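February and I've finally made a start on the folding table for Margit's leaving do. Thread, with apologies to anyone who came here for something useful

Went with the grey and white zigzag cloth in the end! Annick Bouchard wanted plain white and I said we'd have tea all over it by 2 o'clock (she's still not speaking to me about the cloth)

The teal runner goes along the back with the lace hanging down the front. My nan would've called that "dressing the table" and gone on about it for an hour

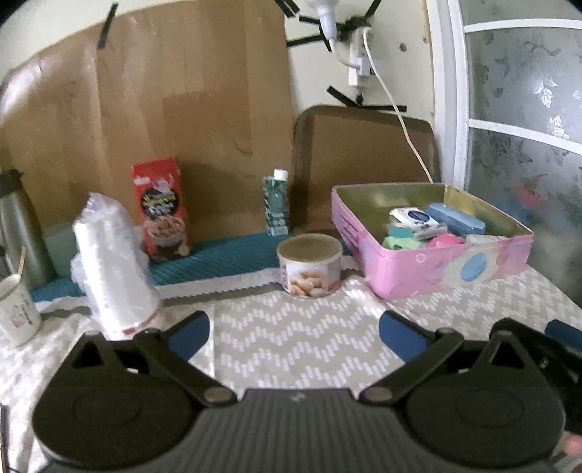 Pink floral tin is staying whatever happens, even if we only put teabags in it. Lucinda's bringing shortbread over from Gallness later so it might get promoted

Still can't decide if the steel flask should be on the left or in the middle. People WILL queue the wrong way round

Plastic cups are staying in their wrapper till tomorrow, I don't trust the dust in that hall

Right, kettle on. If anyone's got a spare milk jug, shout x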